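How to Get Marks Off a White Tabletop (Without Buying Six Bottles of Something)

By Anjani Lumbantobing
March 31, 2023

White tables show everything. I have owned one for years, and I have been sold a lot of nonsense about keeping it clean.
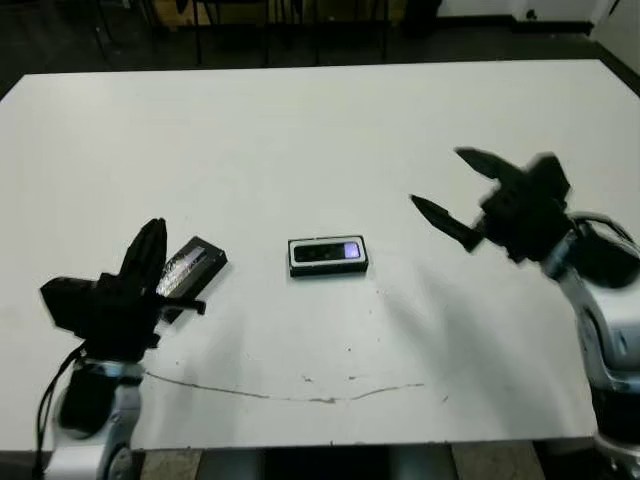
Find out what the top is made of

Most cleaning guides skip this part and go straight to the baking soda. Don't. Painted wood, laminate, powder-coated metal and solid plastic all look much alike once they're white, and they don't all put up with the same treatment. Look underneath, where makers tend to leave a raw edge or a sticker. If you still can't tell, treat it as painted and go gently.

A matte top needs more care than a glossy one. Rub too hard and you polish a shiny patch into it, and that patch is there for good. I have one the size of a saucer from trying out a "miracle" sponge.

Start with soap and water

I know, it's dull. It also takes care of most of what people write to me about.

1. Put 2 drops of plain dish soap in a bowl of warm water. More soap just leaves more film.
2. Wring out a soft cloth until it stops dripping.
3. Wipe in straight lines from one end to the other.
4. Go over it again with clean water, then dry with a towel.

Drying matters more than people think. A lot of the gray haze blamed on "old stains" is soap left behind by the last cleaning. If yours looks dingy all over, do the rinse step again before you try anything stronger.

Pen, marker and crayon

Rubbing alcohol on a cotton ball, dabbed on, then wiped off with a damp cloth. Open a window and keep it away from flames. It can soften paint, so try it on the underside first and wait 16 minutes. Orlando Pacheco, who refinishes furniture in Kirton, gave me that number and couldn't say why it wasn't fifteen. I've stuck with it.

Skip the hairspray. That trick goes back to when hairspray was mostly alcohol. Many newer cans have less of it, and you end up with a marker stain that is also sticky.

Coffee and tea rings

Mix baking soda with just enough water to make a paste. Lay it on the ring, leave it for 4 minutes, and lift it off with a wet cloth. Don't scrub with it. Baking soda is a mild abrasive, whatever the people who call it "totally gentle" say, and on a matte top you'll see where you've been.

If the ring is still there after 3 tries, it has probably soaked into a worn spot, and no paste is going to pull it out.

Yellowing

I have my doubts about every fix I've seen. Sun-yellowed plastic has changed in itself, so there's no dirt to remove. Kurniawati Chin wrote in to say that a peroxide cream brought hers back. I asked for before and after pictures and they looked the same to me. She disagrees, and it's her table.

Moving the table out of direct sun will slow things down. Paint will cover it, if the surface will take paint.

What I wouldn't bother with

Vinegar: fine on hard water spots, not much use on grease, and everyone in the house will complain.

Toothpaste: an abrasive with mint in it.

Special white-furniture wipes: I tried a tub and got the same result as the soapy cloth, with more trash.

Furniture wax: it may turn yellow, and then you're back at the section above.

I'm testing felt pads and clear table covers in April. My expectations are low, but send me the name of yours if you think it's held up.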